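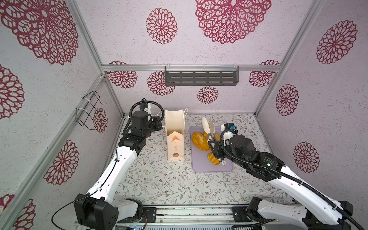
Llevo toda la semana queriendo escribir este hilo sobre el pan que sobra y cómo lo guardo, y como hoy por fin tengo un rato (y un café, que ayuda), allá voy. En mi casa se compra pan de más desde siempre, y bollería ni os cuento. Durante años lo dejaba todo en la mesa hasta que se ponía como una piedra, qué pena me daba. Ahora lo primero que hago es poner la bolsa de papel abierta al lado de la tabla lila, con las pinzas blancas a mano, y desde ahí voy repartiendo.

Lo de las pinzas me lo pegó mi amiga Dagný, que trabajó 4 años en una panadería y no toca un bollo con los dedos ni en su propio cumpleaños. Al principio me reía de ella, y ahora mirad, soy igual o peor.

Mi norma, por si a alguien le sirve: lo que se va a comer hoy, a la bolsa de papel, que deja respirar la corteza. Lo de mañana también, pero doblando bien la boca. Todo lo demás al congelador, y cuanto antes mejor, ¡no esperéis a que esté triste!

Los bollos redondos y grandes los congelo enteros. Los alargados los parto por la mitad, porque luego siempre hay quien quiere "solo un trocito" (en mi casa ese alguien soy yo, lo confieso).

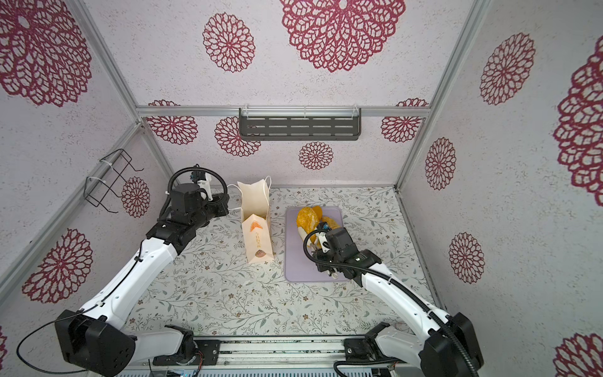 La bolsa de pie a la izquierda y la tabla bien cerquita.

Para recuperarlos: horno a temperatura suave, unas gotitas de agua por encima y paciencia. El microondas los deja blandos dos minutos y después no hay quien los muerda, avisados quedáis.

Y las bolsas de papel no las tiréis si están limpias, que tienen su asa y valen para mil cosas. Yo tengo más de 19 dobladas en un cajón y cada una acaba encontrando su destino.

Otro día os cuento el pudin que hago con lo que ya no tiene arreglo, que es receta de Ornella y le tengo que pedir permiso antes. ¿Vosotros cómo guardáis la bollería? Os leo con calma esta noche.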